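Okay, I've been promising a thread on our house rules for running an arm around people, and I finally have tea and a free evening. This is for the folks who build little tabletop setups and keep asking me what we do. Long one, sorry! (1/lots)

Background for the new people: I help run the manipulation bench at Brostberg. One table, one arm, a wrist camera and a fixed camera, household stuff to pick up. We've logged 1424 runs since September and the rules got rewritten a bunch of times along the way.

Rule one, and I will die on this hill: if a person is at the table, their hands are down at their sides before the arm gets enabled. Down. Hovering over the cloth doesn't count, and neither does leaning on the edge "just for a sec."

I used to let people keep a hand on the table if they were fixing something. Then I watched a friend go for a sponge at the same moment the gripper did. They bumped, the arm stopped like it should, everybody laughed, and I went home and rewrote page one of the sheet. 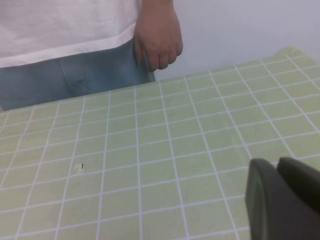

Second rule is about who talks. The person at the controls says "arming" out loud, the person at the table says "clear" out loud, and only then does the key turn. Two words! It feels super silly the first week and after that you get twitchy when somebody skips it.

And no, a thumbs up won't do. A thumbs up means you've got a hand in the air, and see rule one.

Speed. We cap the arm low whenever somebody is standing across from it, and the cap lives in the controller config where the person running the session can't bump it up mid-run. If you want to go faster, you end the session, everybody steps back behind the tape, and you start a new one with the other profile.

I get pushback on this every single time. "But it's only going to move a little!" Cool, then it'll be fine moving a little slowly.

Stop button: there are two. One by the keyboard and one on the table person's side, where they can slap it without looking. We test both at the start of the day, with the arm moving, and write it down. Testing it with the arm parked tells you the button clicks and that's it.

(We had a button on the Harno cart that clicked beautifully and was wired to absolutely nothing. For weeks. I still think about it.)

Okay, the table itself. One object per run until the person running it has done 8 clean ones in a row. I know piles are more fun. Piles are also where a beginner stops watching the arm and starts watching the pile.

Pick something boring and soft-ish to start with. Fruit is great, sponges are great, a rolled up sock is great. No glass, no knives, nothing with liquid in it, and please no phones - I've had to say that one more than once. 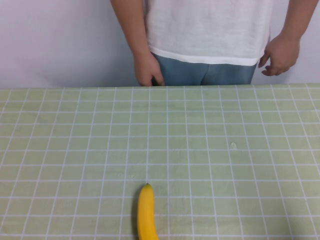

Placement goes in the log before the run starts, in plain words. Which way it points, which edge it's near, anything odd. "Near front, lengthwise" is plenty. When you come back to a weird failure a month later you will want that line so badly.

If your table cover has a grid printed on it, use it! But write down which corner you count from. We had two people counting from opposite corners and 498 runs where the positions had to be sorted out by looking at the video. That was my whole spring break, pretty much.

Marks on the cover: wipe what you can, and note what you can't. A little fleck that stays put all month is something a model can latch onto, and then you swap the cover and your success rate falls off a cliff and you blame the gripper.

Cameras. Tell people what gets recorded before they walk up to the table, and let them see a sample clip first. We ask everyone to sign a one-page thing in normal English. If they change their mind later, we delete the runs, no arguing and no sad faces.

We keep faces out of view as much as we can too. Both cameras get checked with a real person standing there, and people are different heights, so check again when the person changes. Takes a minute.

Somebody from the Botha group asked if we follow a standard or just make stuff up. Bit of both! Read the actual collaborative robot standards for the force and speed parts, please, they're written by people who know way more than me. My sheet covers the boring human stuff on top of that.

And a risk assessment isn't a thing you download. I've read three this year that mentioned a conveyor belt. There was no conveyor belt.

End of session: arm to its home pose, power off, key out, and the key goes in the drawer. Then you touch the object and tidy up. In that order. Everyone wants to grab the thing off the table first and everyone gets yelled at by me, nicely.

Also, log the stops. Every one, including the dumb ones where you sneezed and hit the button. A sheet with zero stops over a whole month makes me nervous.

I'm putting the full sheet on Porkix this week, plain text so you can hack it up for your own bench. If your rules are stricter than mine, send them over. I especially want to see how you handle visitors, our section on that is two lines long and one of them is "no."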